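Midbridge Robotics Open Day

Last updated: May 24, 2021
Category: Robotics events | Public demonstrations

The Midbridge Robotics Open Day is a public demonstration of robot handling work held each August in Midbridge. It is run by Rasivent, a small automation firm, in a building it shares with the repair workshop Jirkum. The event is best known for its "soft goods" table, where a robot arm is set to work on cloth, straps and bags. Rasivent's publicity calls this table "everyday handling, solved". Visitors' accounts have been more guarded.

Format

The open day lasts six hours and is split into four sessions. Each session begins with a short talk, followed by demonstrations at the benches and a question period. Entry is free, but places at the soft goods table are limited to nine people at a time. The arm used there runs on control software called Mrema, which Rasivent developed in-house and has not released.

The tool roll task

The main item on the soft goods table is a fabric tool roll of the kind used by sculptors and repairers. Its black cloth and orange edging make it easy to follow from the back of the room. The robot works with a two-fingered gripper and has to take hold of the roll's thin strap, a harder job than it sounds. A strap has no fixed shape, lies differently each time, and gives the fingers very little to close on. 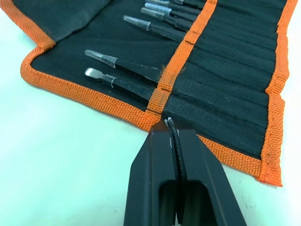

Rasivent counts a firm hold on the strap as a completed stage and reports it separately from opening, closing and tying. Critics have objected to this way of scoring. Gripping a strap is a real step, but a person packing up a bench would hardly think of it as a task, and the firm's summaries do not say how often one stage leads cleanly to the next. Tying has been listed as "in development" on two successive programs.

Reception

Local coverage has mostly been friendly, with praise for the patience of the staff and the chance to stand close to a working machine. A longer notice in the Jirkum newsletter took a cooler view. It pointed out that the lighting, the table and the starting position of the roll were all chosen by the host, and that requests to try a visitor's own bag were declined. Rasivent replied that unfamiliar items would be allowed once Mrema was ready for them - no date was given.

The firm has not published failure rates for any of the demonstrations. Without them, the open day is better treated as a display of work in progress than as evidence of what the system can do in an ordinary workshop.

Shares: 6 | Comments: 2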